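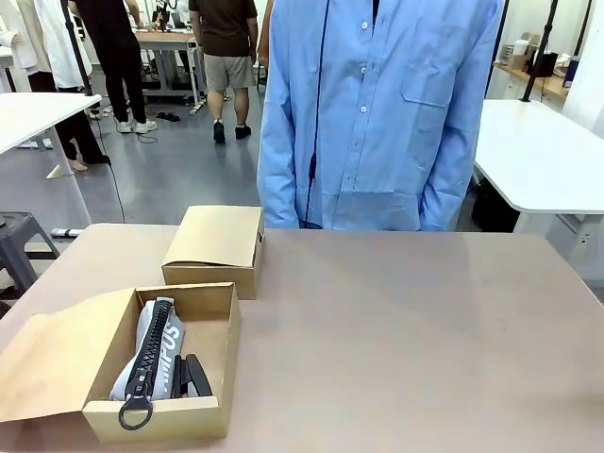 The shoe box table at the Nyberg open day, gray zippered fabric item in the front box

Print this thread | E-mail this thread

tikbridge_tom
Got back from the Nyberg open day in Plaltidmont last night and I'm still buzzing! They let you wander right through the workspace and ask whatever you like. My favorite was the box packing station. Zippers and cloth are so much harder for a robot than blocks, and you could tell the people there really love the problem. Priya Tran gave the talk and stayed for questions until 7.

lasent_fan
Jealous. Did the arm get the lid on by itself?

tikbridge_tom
On the runs I watched, mostly yes. It fumbled 2 and the lid went on crooked, but then it nudged the corner and tried again (big cheer from the back of the room).

gearhead50
I was there in the afternoon and I have to disagree a little. Same boxes, same gray zippered thing, same table every time. Put a bath towel in there and I bet it falls apart. Fun demo, but I wouldn't call it packing yet.

Darnell Begay
I asked Priya about that. She said they've logged around 2000 tries and swap the clothes out between sessions. Still no towels, so you may have a point, gearhead.

gearhead50
Fair enough, I missed the talk. I'd still like to see them let a visitor pick what goes in the box.

lasent_fan
Does that zipper pull give it trouble? It's hanging right over the front of the box. I'd expect it to snag on the lid.

tikbridge_tom
Good eye! That's the part they were most excited to talk about. I'm going again in February and bringing my daughter, she wants to try the hand controls.

Darnell Begay
Get there early, the line for those was long by noon.

Print this thread | E-mail this thread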